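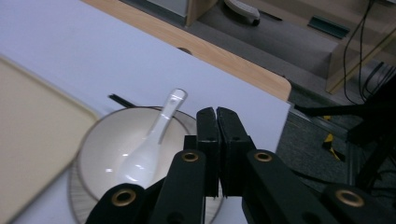
Lultton Shared Meals
Progress report to the Muren Fund, second period
Prepared by Refilwe Matlala, project lead

1. Where we are

The project has now run for two of its three funded periods. We served 1407 lunches in this one, against 642 in the first. Most of the increase came after we opened a second sitting at 1.15 pm in April. The first sitting had been full from the middle of February and we were turning people away at the door, mainly those who come in on the bus from the outlying villages.

We have 54 regular members, meaning people who have eaten with us in at least six different weeks. The target in the grant agreement was 50 by the end of the third period.

2. Food and kitchen

Liliana Guerra has continued as cook on 18 paid hours a week. The menu is still soup, one hot dish and a pudding, with a meat-free choice each time. In March we dropped the fish pie. It was popular, but the cost per portion had gone well above what we budgeted and the haddock order often came in short.

Dry goods now come from Lo Presti, who deliver before 9 am and take back their crates. Vegetables still come from the market. We tried one supplier for everything during May and went back to two, as the carrots and greens were poor by the time they reached us.

The kitchen was inspected in April. We were asked to replace the seal on the larger fridge and to keep a written record of cooling times for soup. Both were done within the fortnight.

3. Transport

This is the weakest part of the project. The application promised a door-to-door lift for anyone who could not manage the bus. Lev Dovhaniuk has driven on most lunch days but he is our only insured driver, and when he was off for three weeks in May we had no lifts at all. Nine members missed lunches during that time – two of them have not come back, and we have rung both.

A second driver, Ctibor Holub, has passed his checks and will start in July. We would also like to move part of the publicity line into mileage, as we have spent very little on leaflets. Nearly all new members hear about us from someone who already comes.

4. After-lunch sessions

The afternoon sessions have been uneven. Chair exercise is well attended and we will carry on with it. The letter-writing group ran for five weeks and then stopped for lack of interest. Svetozár Zeman's talks on local railways were meant to be a single set of three, but members asked for more and he has agreed to a further set in the autumn.

The benefits adviser came twice. Both visits were fully booked and people stayed behind to wait. We have asked for a monthly visit and are waiting for an answer.

5. Money

Spending on food is over budget for the period and spending on wages is on budget. We bought a second-hand Plurkuvik dishwasher for £1398, including fitting. This came out of the equipment line, as agreed with your office in March, and leaves that line almost spent. Members' contributions stay at £3 a meal. We talked about raising this to £3.50 and decided to leave it until the end of the grant.

A full table of income and spending is sent separately with the receipts.

6. Next period

We plan to keep both sittings going through the summer, with a two-week break in August while the hall floor is repaired. Two matters need a decision from the Fund:

The move of £400 from publicity to mileage, if possible before Ctibor starts.

Whether the final report can be sent at the end of January instead of in December, when the kitchen is at its busiest.

Refilwe can be reached at the hall on lunch days after 2.30 pm.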